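The Gripper That Wouldn't Stay Stuck

Three companies want to sell you a robot hand. We spent a winter squeezing things with them.

By Tineke Wouters
2022-01-28

The Paterov costs less than a decent bicycle and arrives in a box with no instructions. The Briltus costs a good deal more and arrives with 78 pages of them, most concerning warranty. Between the two sits the Sandberg, a hand-held gripper you work yourself, like a very serious pair of salad tongs, while a camera looks down past its fingers and records what you did.

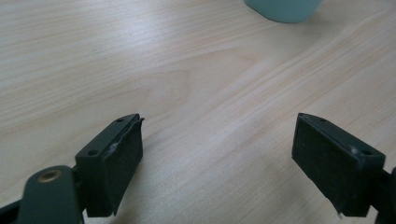
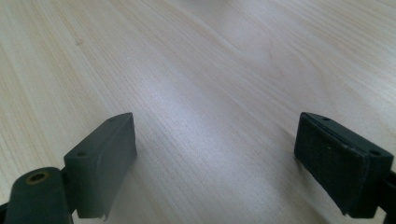
The Sandberg with its fingers wide open over the test table. The peeling edge is on the left finger in both views.

I had assumed the contest would be decided by motors, or software, or something else that could be put on a chart. Mostly it was decided by padding. A gripper finger is a block of plastic, and a block of plastic is bad at holding a cup. So everyone covers the inner face with something soft and grabby, and then everyone finds out what their glue is worth.

We set each gripper 200 grasps a day: cups, spoons, a tape measure, a plum. The Briltus has its pads molded in and never shed so much as a crumb. It also took 700 grasps to stop flattening plums. The Paterov dropped the tape measure so often that I started to feel sorry for the tape measure.

The Sandberg was the one people picked up when they thought I wasn't looking. You can feel the object through it, a little, and your hand does the thinking. In December I got through 100 cups in a row without a miss and told several people who hadn't asked.

Then there is the controller. All three will talk to the Zulton box, according to Zulton. Two of them did so by lunchtime. The Briltus held out until the next morning and wanted a firmware update first — then another one, to fix the update.

If I were spending my own money, I'd buy the Sandberg and a tube of better glue. The Briltus can have the job back when it learns about fruit.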